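Forum Haushalt & Ordnung > Wohnzimmer und Kinderzimmer

Körbe mit Kleinkram: wie kriegt ihr das in den Griff, ohne alles wegzuwerfen?

krümelkiste_gundonau
29. März

Hallo zusammen,

ich lese schon länger still mit und muss jetzt doch mal selber fragen. Wir wohnen seit letztem Juli in Gundonau, die Wohnung ist kleiner als die alte und hat vor allem keine Abstellkammer mehr. Seitdem hat sich bei uns etwas eingeschlichen, das ich den Korbzustand nenne. Alles, was beim Aufräumen gerade keinen Platz hat, kommt in einen Korb. Der Korb ist voll, dann kommt eben ein zweiter. Inzwischen sind es 7, und ich weiß von keinem mehr so richtig, was drin ist.

Am schlimmsten ist der rote, so ein Plastikkorb mit Löchern in den Wänden. Der war mal fürs Bad gedacht, dann stand er im Flur, jetzt ist er im Wohnzimmer gelandet. Da liegen Katzenspielzeug, Bastelsachen und Teile von irgendwas durcheinander, und weil auf dem Tisch auch kein Platz mehr ist, kommt beim Bettenmachen gern noch ein Kissen obendrauf. Dann sieht man das Elend wenigstens nicht - bis man was sucht.

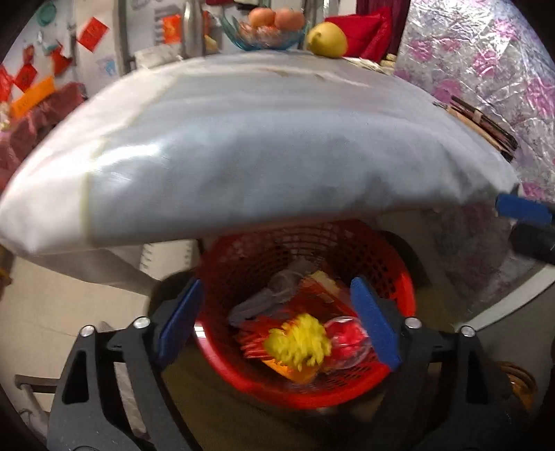

Ich hab schon zweimal angefangen, alles auszukippen und zu sortieren. Beide Male saß ich nach einer halben Stunde auf dem Boden und hatte einen Haufen für Spielsachen, einen für Büro, einen für Küche und einen riesigen Haufen "keine Ahnung". Der letzte ist dann wieder in den Korb gewandert. Genau an dem Punkt komme ich nicht weiter! Wegwerfen mag ich nicht, dafür ist mir zu oft passiert, dass ich eine Woche später genau das Teil gebraucht hätte.

Und dann noch eine zweite Sache, wenn ich schon schreibe: Wohin mit Kissen, die man nur ab und zu braucht? Wir haben zwei für Besuch, weiß, ziemlich groß, und eines davon wird langsam gelblich. Der Kleiderschrank ist voll, unterm Bett liegt schon die Winterdecke. Ich hab an eine Truhe gedacht, aber die müsste ja auch irgendwo stehen.

Budget ist eher klein. Ein ganzes Regalsystem von Dromby hab ich mir mal zusammengeklickt und war bei 612 Euro, da hab ich das Fenster ganz schnell wieder zugemacht.

Danke schon mal und liebe Grüße!

-----

tante_schublade
255 Beiträge

Oh, den Keine-Ahnung-Haufen kenne ich sehr gut, der hat bei mir drei Umzüge mitgemacht.

Was mir geholfen hat: nicht nach Thema sortieren, sondern danach, in welchem Zimmer ich zuerst danach suchen würde. Klingt fast gleich, ist beim Machen aber viel schneller. Du nimmst ein Teil in die Hand und fragst dich, wo würde ich hinlaufen, wenn ich das jetzt bräuchte? Dahin kommt es. Auch wenn's komisch ist. Meine Klammern für die Gefrierbeutel liegen bei den Batterien, da suche ich sie nun mal.

Für den Rest, bei dem dir gar kein Zimmer einfällt, nimmst du eine Schachtel mit Deckel, Schuhkarton reicht völlig. Datum drauf, oben in den Schrank. Wenn du in ein paar Monaten nicht dran warst, kannst du sie viel leichter hergeben, glaub mir. Ich hab meine einmal aufgemacht und eine einzige Schraube rausgeholt (gehörte zum Wäscheständer), alles andere kam weg.

Und bitte nicht alle Körbe an einem Tag! Fang mit dem roten an, wenn der dich am meisten nervt, und räum den fertig auf, bevor du den nächsten anfasst. Sonst sitzt du wieder auf dem Boden, mit Haufen überall, und dann kommt das Abendessen dazwischen. Ich stell mir immer ein Tablett auf den Tisch und kippe nur so viel drauf, wie draufpasst. Das schafft man auch neben einer Kanne Tee.

Ach so, und Katzenspielzeug würde ich sowieso getrennt halten. Unsere hat sich ihres immer aus dem Mischkorb geangelt und dabei die halben Bastelsachen unters Sofa befördert. Jetzt hat sie eine flache Schale ganz für sich, da darf sie wühlen.

Zu den Kissen kann ich wenig sagen, unsere Besuchskissen stecken in schönen Bezügen und liegen das ganze Jahr auf dem Sofa. Kommt jemand, Bezug runter, frischer drauf, fertig.

-----

mokkatasse77

Einfach wegwerfen. Was man nicht kennt, vermisst man auch nicht. Hab ich mit drei Kisten so gemacht und lebe noch.

-----

falterfuchs
1641 Beiträge

Wegwerfen wollte sie ja gerade nicht ;-)

Ich schreib mal was zu den Kissen, das ging hier ein bisschen unter. Das gelbliche erst mal waschen, falls das Etikett es erlaubt. Bei Synthetikfüllung geht das meistens problemlos, bei Federn muss man wirklich lange trocknen und zwischendurch immer wieder aufschütteln, sonst klumpt es und fängt an zu müffeln. Zwei Tennisbälle mit in den Trockner, das bringt echt was. Ganz weiß werden ältere Kissen oft nicht mehr, aber unterm Bezug sieht das kein Mensch.

Zum Verstauen nehme ich Stofftaschen mit Reißverschluss, meine sind von Gomeo, gibt's aber bestimmt auch anderswo. Die stehen bei mir hochkant hinterm Schlafzimmersessel. Vakuumbeutel hatte ich auch mal, die sparen natürlich am meisten Platz, nur waren meine Federkissen danach platt wie Flundern und haben sich tagelang nicht erholt. Für die Winterdecke würde ich so einen Beutel vielleicht probieren, wenn die synthetisch gefüllt ist - dann hast du unterm Bett eventuell wieder Platz für die Kissen.

Und zu den Körben: Die mit Löchern sind für Kleinteile halt unpraktisch, dünne Sachen rutschen durch oder verhaken sich. Ich hab in meine einfach kleine Dosen reingestellt, leere Margarinedosen, Teeschachteln, was da war. Kostet nichts, und den Korb kannst du behalten. Beim Regal würde ich gebraucht gucken. Mein Serra-Regal hat jemand bei uns in der Straße verschenkt, eine Seite ist zerkratzt, die steht jetzt zur Wand.

Sag doch mal Bescheid, wie weit du mit dem roten gekommen bist!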